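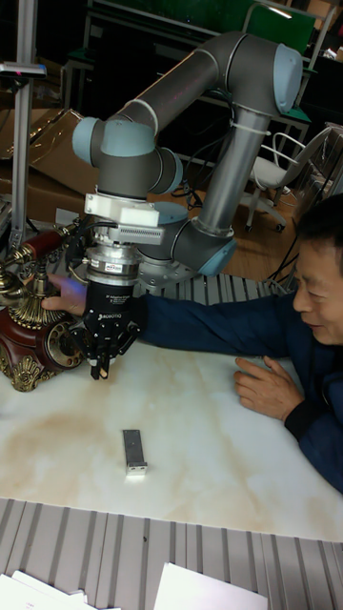 *Gulembridge, February*

## 4. Setting up the guest book on a memorial page

By now you should have a page in Clarulari with a name, the dates and at least a draft of the obituary. If you don't, go back to section 3, because the guest book switch stays gray until the obituary has been saved once. I've done this for a lot of families over the years and I still forget that part!

1. Open the page and click **Guest book** in the left menu.
2. Turn on **Accept messages**.
3. Pick who can write. I nearly always choose **Anyone with the link** – cousins and old coworkers won't want to make an account just to say they're sorry.
4. Set **Hold messages for review** to **On**.
5. Choose two reviewers. One from the family and one from your office works well.

> **Note:** Reviewers get an email for every message. If the family would like a quieter inbox (most do, that first week), switch them to the evening digest.

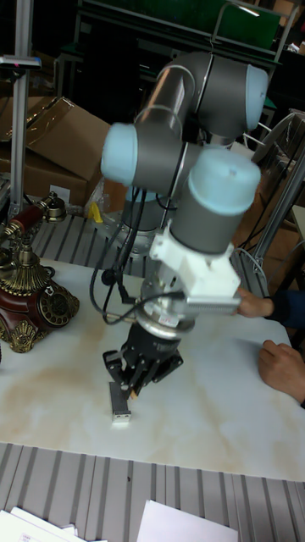 *Robot arm over a marble-patterned tabletop*

### Adding the service times

The service box sits right on top of the guest book, so I fill it in during the same visit.

1. Click **Add service** and type the place the way local people say it.
2. Enter the start time, then the visitation time on its own line.
3. Tick **Show map** if folks are coming from out of town.
4. Read it all out loud to somebody before you hit **Publish**. I mean it. I once had a visitation down for 9 at night.

> **Caution:** Changing the time after you publish does NOT send a new notice to people who already signed up. You have to click **Send update** yourself. 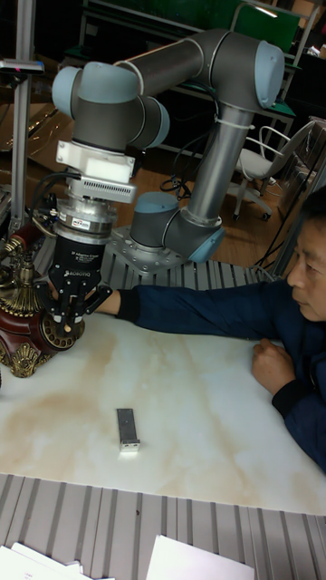 If the service is private, leave the place blank and use the **Family only** tick box. The page then shows a short line saying the service will be held privately, and you can reword it. I usually do – the wording that comes with it is a bit stiff.

### Bringing in messages from an older page

Pages made in Trummer can be moved over, guest book and all.

1. In Trummer, export the book as a plain text file.
2. In Clarulari, go to **Guest book > Import** and choose the file.
3. Wait roughly two minutes, then reload.
4. Check accented letters in the names and fix any that came through wrong.

Photos people attached don't come along. Save those separately and add them by hand.

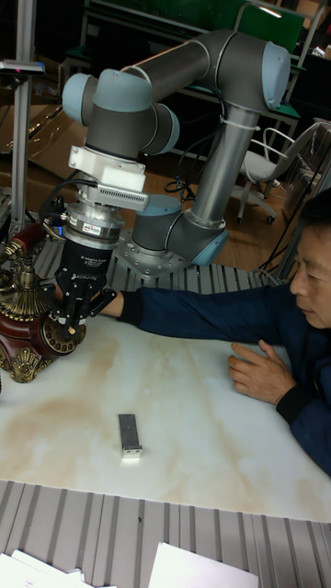
Page last changed: 19 July 2024

### Printing the book

Lots of families ask for a paper copy. Click **Print book**, pick the Plotik layout (larger type, kinder on older eyes) and run one test page first. Messages still waiting for review won't print, so clear the queue before you start. Closing the guest book is covered in section 5.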